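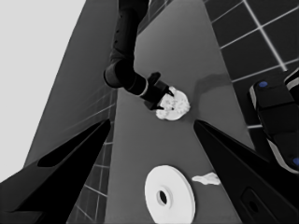 *Crumpled white object in a two-fingered gripper, gray table (render).*

**Ticket:** Mallow front office, repeat paper jams on the Koltow printer
**Opened by:** Ye-rin Um
**Assigned to:** Dezső Dobos
**Status:** Closed
**Priority:** Normal, raised to High on the second update

## Original report (Ye-rin Um)

The big Koltow printer by the mail shelves is jamming on two-sided jobs. It started after the break in March. Single-sided is fine as far as I can tell. The message on the panel is always "Paper jam, rear area," and when I open the rear door the sheet is folded up like an accordion against the roller. Sometimes it tears when I pull it out.

It doesn't happen on every job. Yesterday I printed the lease packets and got through the whole pile. This morning the same file jammed on the first packet and again after I cleared it.

I've turned it off and on. I also took out the paper, fanned it and put it back. No change.

We need it for the tenant letters, which have to go out two-sided because of postage. The small printer in the back room doesn't do two-sided.

## Update 1 (Dezső Dobos)

Thanks, the rear area message helps. A few questions before I come over:

- Which tray is the job pulling from? The panel shows it while printing.
- Is it the same paper as before the break, or a new case?
- When it jams, has the first side already printed?

In the meantime, when you pull a sheet out, please pull with both hands and in the direction the paper travels. If it tears, look for the missing piece. A scrap left in the path will cause the next jam and then we're chasing two problems.

## Update 2 (Ye-rin Um)

Tray 2 for all of them. The first side is printed every time, second side blank.

Paper: yes, new case. We used to get the Lindberg 20 lb and this is also Lindberg 20 lb, same label, but it came from a different supplier. I didn't think of it because the label is the same.

One of the sheets did tear today and I can't find the corner. I looked with my phone light and saw nothing.

Please raise the priority if you can. The letters are due to the post office this week.

## Update 3, on site, 9:40 a.m. (Dezső Dobos)

Priority raised.

Started with the missing corner. Powered off, unplugged, took out Tray 2 completely and opened the rear door. The corner was behind the lower guide, on the side away from the hinge. You can't see it from standing height. Removed with plastic tweezers. No other scraps in the rear area, none in the tray cavity.

Powered back on and ran a two-sided test, 30 sheets from Tray 2, mostly blank pages with a page number on each side. Result: 4 jams. All of them rear area, all with the first side printed. So the scrap was real but it isn't the cause.

Ran the same test from Tray 1 with the same paper. Result: 6 jams. That takes the Tray 2 pickup roller off the list. I had been ready to order one.

Checked settings while I was there:

- Paper type in the driver: Plain
- Paper type on the panel, Tray 1: Plain
- Paper type on the panel, Tray 2: Heavy
- Paper size: Letter everywhere

Tray 2 was set to Heavy. Nobody at the front desk remembers changing it. The panel asks you to confirm the paper type every time the tray is closed, and it's easy to press the wrong line. I set it back to Plain and reran the test. It still jammed, so this wasn't the cause either, but leave it on Plain. Heavy runs the fuser hotter and slower and would make curl worse.

## Update 4, on site, 10:55 a.m. (Dezső Dobos)

Looked at the paper itself. Sheets that come out after one side have a strong curl toward the printed side, at the leading edge. The printer pulls the sheet back in by that same edge for the second side, and if the edge is curled far enough it hits the guide and folds. That matches what Ye-rin described.

Asked where the case is stored. It's on the floor of the supply closet, next to the outside wall, and the reams had been opened and left open so people could grab a handful. The closet felt damp to me. The reams at the bottom of the case have a slight wave along the long edge when you hold them level.

Took a sealed ream from the middle of the case, opened it at the printer and loaded it with the curl side down (the arrow on the wrapper points to the side to print first). Ran the two-sided test again, 30 sheets. No jams.

Loaded the opened paper again to be sure. It jammed on the first few sheets.

So at this point it's damp paper making the curl. I don't think the supplier change matters. The paper is the right weight and it feeds well when it's dry.

**Workaround for the letters:**

1. Use sealed reams only. Open one when the tray is empty, not before.
2. Put the whole ream in the tray. Don't top up a half-full tray with paper from the closet.
3. When the panel asks for paper type, choose Plain.
4. Throw the opened reams in the box for scratch pads.

## Update 5 (Ye-rin Um)

Letters are done. I had one jam in the whole run and it was on a sheet that had a folded corner when I loaded it, so I'm calling that my fault.

The envelopes went through the small printer as usual.

Two things:

- The panel now says "Maintenance soon." Do I need to do anything?
- Can we get a shelf in the closet? There's nowhere to put paper except the floor.

## Update 6 (Dezső Dobos)

The maintenance message is for the fuser and transfer kit and it's a countdown, so printing will go on as normal for a while. I've asked Thaler to add the kit to their next visit. They'll do the rear rollers at the same time. When I wiped those rollers with a damp cloth the cloth came away gray with paper dust — it wasn't causing jams with good paper, but it doesn't help.

On the shelf: I've passed that to building services with a note that it's the reason for this ticket. Until then, put the paper on the low cabinet beside the printer. It's against an inside wall and it's dry. Please don't stack it on top of the printer, as the warm air vents there.

## Update 7, Thaler visit notes copied in (Dezső Dobos)

- Fuser and transfer kit replaced, counter reset
- Rear rollers cleaned, not replaced. Technician says they have plenty of wear left
- Rear door latch was slightly loose on the hinge side. Tightened. With a loose latch the gap at the guide is a bit wider than it should be, so curled sheets are more likely to catch
- Firmware left as is

I hadn't spotted the latch. It may explain why the old paper, which lived in the same closet, never gave this much trouble. I can't prove that now that everything has been changed, and I'm not going to loosen the latch again to find out.

Two-sided test after the visit from both trays, with fresh paper: no jams.

## Update 8 (Ye-rin Um)

Still good. The shelf is up too, second from the top, away from the outside wall. I taped a note inside the closet door about keeping the reams closed. People are following it so far.

OK to close from my side.

## Closing note (Dezső Dobos)

Closing.

**Cause:** paper damp from storage, curling after the first side and folding at the rear guide. Loose rear door latch likely made it worse. One torn corner left in the path from an earlier jam.

**Fixed by:** sealed paper stored off the floor, latch tightened, rollers cleaned, scrap removed, Tray 2 set back to Plain.

**If it comes back:** check for curl first by printing one single-sided page and laying it on a flat surface. If the leading edge lifts, change the paper before touching anything else. If it lies flat and still jams, reopen this ticket and note the tray and the exact message on the panel.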